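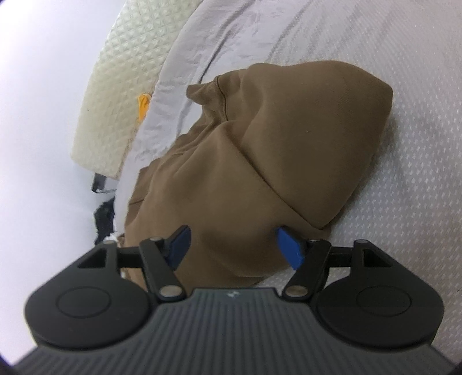 The brown sweatshirt, on the bed, before folding. Lint included.

I have been folding sweatshirts badly for most of my adult life and it has never once caused me a problem. I want that on the record before I get into the folding method, the drawer inserts and the eleven-minute video that Marichka Romaniuk sent me in January with the message "this will change your mornings."

My mornings were fine. I put on whatever was on top of the pile.

But Marichka has very tidy drawers, and I have seen them, and I'll admit I stood there a bit too long looking. Everything in hers is standing up on edge like records in a store. You can see all of it at once. In my dresser you can see one shirt, and to find out about the others you have to dig. So I said I'd give it a fair try with the thick stuff, which is where every folding system I've ever read about goes suspiciously quiet.

Have you noticed that? They always show you a T-shirt. A thin, flat, freshly ironed T-shirt, in thirds, then in thirds again, and look, it stands up by itself! Well, sure it does. Then there's one line at the end saying "the same method works for sweaters and hoodies." I have read that line on at least four different websites and I don't believe any of the people who wrote it own a sweatshirt.

The brown one is my test case. It's thick and soft, it has a ribbed edge that wants to flip out sideways no matter what you do, and when you drop it on the bed it goes into a heap that looks like it's sleeping. It also collects lint. Against that brown, every pale little speck shows up, and I've given up on rollers because the specks are back by lunch.

The first thing the video wants is for you to lay the garment face down and "smooth it with your palms until it feels calm." I don't know what a calm sweatshirt feels like. I smoothed it. The bedspread underneath is white with a raised pattern all over it, little bumps, and the fabric grips on those, so I'd smooth the left side and the whole bedspread would come along and wrinkle up at the top. If you're going to try this, use a table. The video uses a bed, naturally, a very large one with no wrinkles anywhere.

Then you fold one side in to the middle and lay the sleeve back down along it. Then the other side. With a T-shirt you now have a neat long rectangle. With a sweatshirt you have a long thing that is twice as thick down the center as at the edges, because both sleeves are sitting in there, and the cuffs stick out at the bottom unless you double them back, and then you have a lump at the bottom too.

After that you fold it in half and then in thirds, and it's supposed to stand. Mine leaned. I refolded it and it leaned the other way. On the fourth try it stood up for long enough that I went and told my husband Demyd, and by the time he came in it had opened up along the back and was lying there with one sleeve out.

Demyd's view is that clothes are supposed to lie down. He folds a sweatshirt in half, sleeves across, in half again, and puts it on a shelf. He learned this from his mother, it takes him no time at all, and he asked me quite politely what was wrong with it. I couldn't come up with an answer that didn't sound like the video.

Now about the inserts. I did buy the inserts. Marichka swears by the Samamwood ones, which are dividers you push into the drawer so things can't fall over, and I thought, okay, maybe that's the missing piece and the folding only works if something is holding it up. (Which should have told me something right there.) They look nice. They smell nice, even. But they take up room, and my drawers are an ordinary depth, and a sweatshirt folded in the approved way is taller than the drawer. I pushed it down and closed it and it closed. Then it wouldn't open. I had to get a ruler in through the gap and press the thing flat while pulling, and I was late, and I wore a cardigan from the chair.

I will say this for the inserts, they are very good with socks. I moved both of them to the sock drawer and I have no complaints there.

The other claim I've got my doubts about is the space. The video says you'll "double your storage." A sweatshirt is the size it is. You can squash it from the top or you can squash it from the sides, but there's the same amount of sweatshirt at the end of it. What I did notice is that people who get into this usually throw out half their clothes first, and then they're amazed by how much room they have. I'd like to see somebody do it in the other order.

So where did I end up? T-shirts, yes, fine. I fold those the new way and I like it, and Marichka can have that one. I can find the gray one with the pocket without taking everything out, and that's a real improvement. Jeans I tried for a week and gave up on.

The sweatshirts are on the closet shelf in a pile of 2, folded like Demyd's mother folds them, heaviest at the bottom. The brown one is usually not in the pile at all, if I'm telling the truth. It's usually on the bed, where I take it off when I warm up and drop it, and then put it back on an hour later when the heating goes off. I can't see the point of folding something into a standing rectangle for an hour.

Marichka asked last week how the drawers were going and I said "really well," and she asked for a picture. I sent her the socks.

If anyone has a method for thick fabric that was tested on thick fabric, by a person with a normal dresser, leave it in the comments and I'll try it. Please don't send me rolling. I've done rolling. You get a brown log, and it unrolls the minute you take out the one next to it.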